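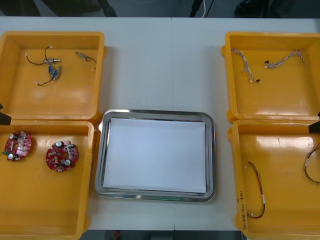

Two-arm kitting cell, Dalen: re-inspection after Wednesday's stop
Inspector: Ottar Öberg
Cell lead: Custódio Seixas

1. Emergency stop cuts both arms
Pass. Tried from both sides of the table. The integrator's report says this was never in doubt. The log says the right arm kept moving after the first press, so I would like to know who wrote the report.

2. Grippers hold on power loss
FAIL. Left gripper opened and dropped a round board from full lift height. Same fault as last time, marked "resolved" by Flandska. Resolved how? No part was changed and no settings file was saved.

3. Speed limit with a person in reach
Pass, with doubts. The limit held in 17 of 20 tries. Zollier's sheet calls the other three "sensor settling." I call them three misses. Passed only because the light curtain stopped the arms each time.

4. Bins within marked positions
Open. There are no marks. Custódio says the arms find the bins by camera, so marks don't matter. Then explain fault 133, "bin not at taught position."

5. Loose wires kept clear of gripper fingers
FAIL. Harnesses go into the bins any way they land. A snagged wire is the likely cause of the Wednesday stop – likely, because the force log for that minute is missing. Sort out the logging before anyone tells me it was operator error.

6. Tray lined and clear at start of cycle
Pass.

7. Bin labels up to date
Open. Handwriting on a rim is not a label. Print them.

8. Fault history reviewed
Done. Cycle 921 shows a manual reset with no name against it. Rerora's software allows this. It shouldn't.

Result: not released for unattended running. Attended running at reduced speed only, one person at the stop button. Items 2 and 5 need evidence – a file or a replaced part, please, and no more emails saying it looks fine now. Next check in September.

O. Öberg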